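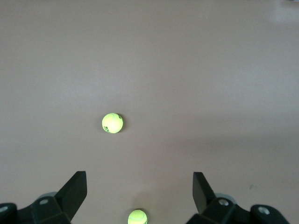
Two balls, seen from the wrist of the arm, fingers open.

Leave the practice balls on the table

I look after a two-arm cell in Orkthorpe, and in my first year I looked after it badly. I cleaned it, I tightened it, I kept a list of spare parts. What I did not do was let it work on something that doesn't matter. Today I want to argue for exactly this: every cell should have a set of cheap objects which stay near it, and after each repair the arms should handle these objects before they touch anything from a customer.

Our set is five tennis balls and one can. Visitors think they are toys. My manager thought so too, and last December he asked me why a machine for which we pay 630 a month in service should spend its morning picking up balls. It was a fair question and I gave a poor answer. I try to give a better one now.

A tennis ball is a good teacher because it is soft and round and it rolls. If the fingers close a little too far to one side, the ball moves away before they hold it. A metal test block forgives this mistake. It has flat sides, the fingers push it straight, and you write "OK" in the log and go home. We had a block like this from Cimar, very well made, and our grippers passed with it for 63 days while one finger was mounted slightly wrong. I only found it when I borrowed a ball from the car.

The can is the opposite kind of lesson. It lies on its side, it is longer than it is wide, and the wrist must turn correctly before the fingers come down. If somebody changed the zero of the last joint and did not write it down, the can will tell you in the first minute. 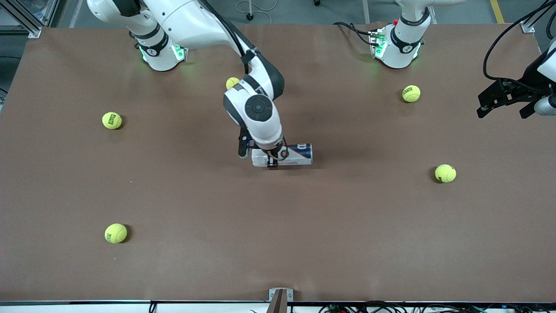
How often should the practice set be used?
After every change to the fingers, the wrist or the cables, and once a week even if nothing was changed.

The cables deserve their own paragraph, because in my opinion they are the most neglected part of any arm. People look at the gripper, since the gripper does the interesting thing. But a cable that goes along the outside of an elbow is bent again and again, and it needs enough free length for the worst position, which is rarely the position you see when you stand there with a coffee. I ask the arms to reach for the far corners of the table with a ball, slowly, and I watch only the cable. If it becomes tight, I stop and I give it more length. If it hangs so low that it could catch on a link, I take some back. This is boring work and I have never regretted it.

Birgit Mühlbauer, who trained me at Llewellyn, does not agree with me on the weekly run. She says a machine that is working well should be left alone, and that half of all faults arrive in the hand of the person who came to check. I respect this. I have myself caused a fault with a screwdriver – a finger screw that I made too tight, and then the thread was gone. But my weekly run needs no screwdriver. It needs only that you put the objects down in places where they were not last time, and look.

The places are important. When I started, I put the balls always in the same pattern, because it looked tidy, and of course the arms became very reliable for this pattern. Then we moved one ball toward the back, close to the base of an arm, and the other arm had to come around in a way we had never tried. It stopped halfway with an error. So now I scatter them without thinking, some near, some far, and I change also the direction of the can.

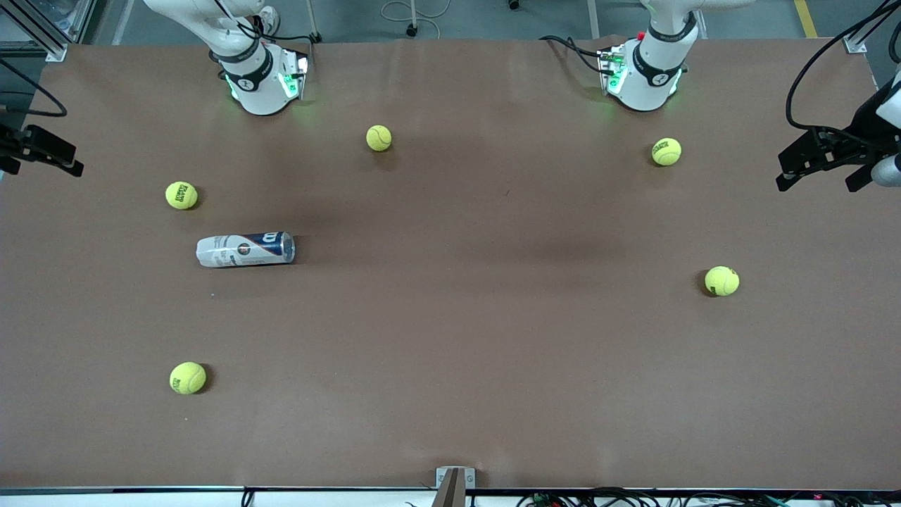

What it costs, and what it does not

The objects cost almost nothing. The time is the real cost, and I will not hide it. A full run takes us 86 minutes with both arms, when I also check the finger screws by eye and wipe the table. In a workshop like the one in Nolholm, where they have 6 cells and two people, this is a lot of mornings. I would say to them: do the short run, one ball and the can for each arm, and keep the full run for repairs.

There is also a cost in pride. It is not pleasant to see an arm that you have just repaired drop a ball in front of your colleagues. But I prefer that it drops a ball. The next object on that table belongs to somebody who will send us a letter.

My manager has still not said that he agrees. He has stopped asking about the balls, and in the new budget there is a line for replacing them.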